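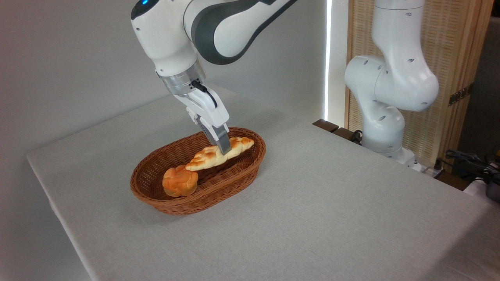

Braided Bread and the Basket It Sits In: My Baking Project Report

5 min read

Marcela Kuruc, December 31, 2023

I picked bread for my project because my grandmother was from Skultach and braided a loaf for every holiday, and I never learned how she did it. I figured a semester was enough time to get decent at it. Well, sort of!

The plan was simple. I would learn two shapes, the long braided loaf and the small round braided bun, and then work out how to set them out on a table so people would want to take some. My teacher at Wolstead let me add that second half, and I ended up liking it more than the baking.

Learning the braid

I started in April with practice dough made from flour, salt and water (you can't eat it, but it doesn't rise on you while you're thinking). A three-strand braid took me one evening. The four-strand one took a lot longer, and I kept losing track of which strand was next. What finally helped was saying the moves out loud - over, under, over - like a crazy person in my kitchen.

For real dough I used the recipe from my aunt in Oravec. It makes one long loaf and one bun if you split it unevenly. I baked it 8 times in all, and the loaf went in for 35 minutes each time. The bun came out earlier, whenever the top looked done to me.

The shine

I love a shiny crust, and I tried three washes: milk, whole egg, and just the yolk. Milk was pretty dull. Whole egg was good. Yolk was my favorite by a mile, and the ridges went a deep orange gold while the creases stayed pale, so you could really see the pattern. If you brush too hard the yolk pools in the creases and you lose that, so go easy!

The basket

For the table part I went with an oval woven basket on a light gray cloth. I had tried a white plate and a cutting board at home and the bread looked kind of lonely on both. With the basket, the weave and the braid sort of match, and the gray lets the gold color do the work.

The long loaf goes in on a diagonal, running toward the back right rim. Laid straight it just looked parked. The bun goes at the front left, resting against the side, with its top a little above the rim. I kept it to the two breads. I did try adding more buns at home and it turned into a pile, and you couldn't see the braid on any of them.

What people thought

I handed out 72 comment cards at the Watosow winter fair and asked which setup looked best, plate, board or basket. Basket won easily. A few people wrote that they wanted butter, fair enough.

What I would change

My loaf ends are still uneven. One end tapers to a thin pale tip and the other stays rounder and darker, and I think I'm pinching the strands too tight at the start. Next I want to try six strands, and maybe a lower oven for the bun.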